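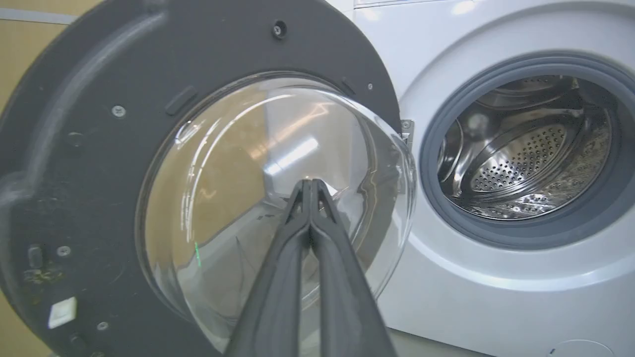
The washer with its door open.

Away Whites

Cullelside Athletic owned two sets of jerseys, and on the last Saturday in April both of them were pink.

The home set had been pink since the club was founded, by a dentist who liked pink. The away set had been white until Thursday night, when Alfie Birkett, reserve goalkeeper, took his turn on the laundry list and put all of them in with one home sock.

"One sock," said Debora Bianchini, who coached.

"It was inside a sleeve," Alfie said. "I didn't go looking in sleeves."

They were standing in the visitors' locker room at Vamia, a town with one stoplight and a soccer team that had not lost at home in two years. Vamia also played in pink. The dentist had a brother.

Kamarul Liem held a jersey up to the window. He was the captain and believed that most problems could be improved by holding them up to something. "It's a lighter pink," he said. "It's more of a salmon."

"The referee isn't going to accept salmon."

"Has anyone asked her?"

Debora had asked her. Zoila Restrepo had refereed in the county league long enough to have thrown out both of Debora's predecessors, one of them at a wedding. She had looked at the jersey, looked at the Vamia players stretching on the far side of the field, and said that Cullelside had until kickoff to turn up in another color or forfeit. Then she went back to eating an orange.

A forfeit would put them down. Cullelside needed a draw to stay in the second division, which was the bottom division but for one, and the one below it played on a field that belonged to a prison.

"What have we got in the bus?" Debora said.

The bus had a first aid kit, a bag of balls, Alfie's guitar, and ten yellow rain ponchos left from a trip to a theme park. They had been sold as adult size. Teófilo Londoño, the center forward, put one on and it came to his ribs.

"I can play in this," he said. He jogged the length of the locker room to prove it. He sounded like someone eating chips in a library.

"There are ten," said Kamarul.

"The goalkeeper wears green anyway. Ten's what we need."

"And the subs?"

They all looked at the subs, who were Alfie and a boy named Bermúdez whose mother drove the bus.

"Nobody gets hurt," said Debora, and that was the team talk.

Zoila Restrepo inspected them in the tunnel, or the gap between the two sheds that Vamia called the tunnel. She walked down the line slowly. She pinched the hem of Kamarul's poncho between finger and thumb.

"Hoods down," she said.

"Yes, ref."

"Numbers?"

Debora had done the numbers with athletic tape. She'd run short after the eight, so the nine was a six with an ambitious tail, and Teófilo, who was the nine, had already complained about it. Zoila let it go. Somebody from Vamia objected, a tall man in a club blazer, and she told him that if he cared to find the word poncho in the rule book she would be glad to read it with him after the game.

Vamia scored in the first 5 minutes. It was a good goal, and it would have been a better one if the Cullelside center back hadn't been trying to see around his own collar. The afternoon was hot. By halftime the ponchos had stuck to everybody in a way that made them look shrink-wrapped, and the left winger had to be peeled.

"Can you get used to it?" Debora asked him.

"I don't think I'd want to be a person who could," he said.

She had nothing tactical to offer. They were being outplayed in every part of the field, as they had been in March and for most of the fall. She told them to drink water. Alfie went around with the bottles, very attentive, and nobody thanked him.

Then, on the hour, it rained.

It wasn't a shower. It came across from the grain silos all at once, and the Vamia supporters, both rows, went and stood in their cars. The Vamia jerseys were the old heavy cotton kind, bought secondhand from a team called Claner, and they began to hang. Sleeves reached fingertips. Their striker, a quick little man, kept hitching his up like an evening gown.

Cullelside ran around inside their yellow plastic, dry from the neck to the ribs.

It would be nice to say they took over the game. They didn't, but they got across the halfway line a few times, and in minute 90 Kamarul hit a free kick that was meant as a cross and that stopped dead in a puddle near the penalty spot. Everyone slid past it. Teófilo, arriving late because he had been arguing about his number again, toed it in.

Zoila blew for full time and walked off without a word to anyone. She did have her hand out as she passed Debora, and it took Debora a moment to understand what she wanted.

They gave her Alfie's. He hadn't been wearing one, of course, there being only ten, but he went and got the winger's and carried it over to her, folded.

On the bus home Debora took out the laundry list and crossed his name off every week in May. Alfie said that seemed harsh. Then he asked if salmon could be bleached, and Bermúdez's mother turned up the radio.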